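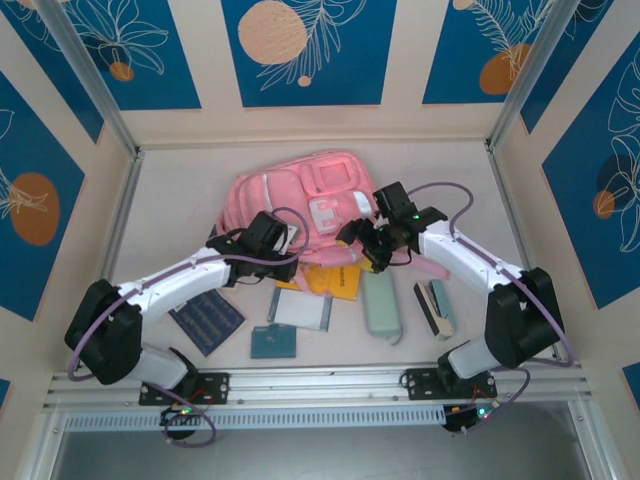
Maltik ground station takes its first full pass from the Drinska satellite

December 2024
By Bohdana Zinchenko

I've written a fair few of these announcements over the years and I don't think I've ever enjoyed typing one as much as this. Our new ground station at Maltik is up, it's talking to Drinska, and the data coming down is clean. We're allowed to say so in public now, so I'm saying it!

For anyone who hasn't followed us before, Drinska is our small Earth observation satellite. It goes round over the poles and looks at snow, river ice and wet ground, and it has been doing that job for a good while using a borrowed slot on somebody else's antenna. That arrangement got us started and I'll always be grateful for it, but it meant we took the passes we were given. If a storm came through at the wrong time of day, the pictures sat on board until our turn came round again. Our users (river authorities mostly, and a handful of farmers' groups) were very polite about this. They still brought it up at every single meeting.

So we built our own. The Maltik dish stands on a low ridge above the village, with a clear view right down to the northern horizon, and it can follow Drinska from the moment it rises until it drops behind the hills on the other side. The groundwork was finished before the summer. The dish itself went up in November, in a gap between two spells of bad wind, and the crew from Totitz, who made the mount, stayed on site until it was bolted down and turning freely. I went up to see it on the second morning with a flask of tea and no gloves, and I won't make that mistake again.

The first contact was a short one, just enough to hear the satellite and lock on. We then spent several days fiddling. There was a timing fault between the tracking computer and the receiver that made the dish lag slightly behind where it should have been pointing, and Zakhar Skoryk, our station engineer, more or less moved into the hut until he had found it. The full pass came after that. Everything stored on board was brought down in one go, 230 images, and every one of them opened.

"I'd been looking at that signal trace for so long that I didn't quite believe it when it went flat and steady," Zakhar told me afterwards. "I asked Melina to check it from the other end before I rang anyone. She'd already rung everyone."

Melina Athanasiadis runs mission operations from our main office, and yes, she had. I was in the supermarket.

What changes for the people who use our data? Mainly the wait. Under the old arrangement an image could take the best part of a day to reach you. With Maltik running, we're aiming to have a processed image on the portal within 40 minutes of the end of a pass. We aren't hitting that every time yet, and I'd ask you to bear with us over the next few weeks while the processing side catches up with the antenna. The raw files are arriving nice and quickly. It's the step where we line them up with the map that still needs a bit of work, and Daryna Ostapchuk and her team have that in hand.

You don't need to change any of your settings. Your log-in is the same, the folders are the same, and if you have a script that fetches images overnight it'll carry on doing so. The one thing you may notice is that file names now carry the letters MK for passes taken at Maltik. If that breaks something at your end, please tell us and we'll help you sort it out.

The station also gives us some room to share. Shi, the second satellite in the family, is in final testing and will use the same dish once it's in orbit. I can't give you a launch date and I've stopped trying to guess one in print, having been wrong twice. The radio has passed its tests and the solar panels open as they should. There's a question over one of the star trackers, the little cameras that tell the satellite which way it's facing, and we would much sooner answer that down here on the bench.

We've also set aside 5 hours of antenna time a month for universities and amateur groups who have a small satellite up and nowhere to listen from. Tymofii Zakharchenko, who leads the programme, has wanted to do this from the start, having spent his own student years begging for passes.

"A lot of good little satellites go quiet simply for want of somebody listening at the right moment," says Tymofii. "We've got a dish that's idle between our own passes. I'd like it to be busy."

Applications for the shared time are open now. The form is one page long, I promise. Tell us what you're flying, which frequency you use and when you'd like to listen. There's room for 30 groups on the first list, and if we get more than that we'll rotate.

Some thank-yous. To the people of Maltik, who put up with lorries on a very narrow road and then lent us a tractor when one of those lorries slid into a ditch. To the Totitz crew, for staying two nights longer than they were booked to. And to the operators who shared their antenna with us for so long and answered the phone at horrible hours.

We'll hold an open day at the station when the track has dried out, probably in late spring. Sturdy boots, please. If you write about space or rivers and you'd like to come up before then, or you'd like a word with Zakhar or Melina, drop me a line at the press office and I'll set it up.

Last updated: 16:10

Related news
Drinska sends back its first river ice maps of the season
Shi radio passes final bench tests
Antenna time for student satellites: how to apply
Road notice for visitors to the Maltik site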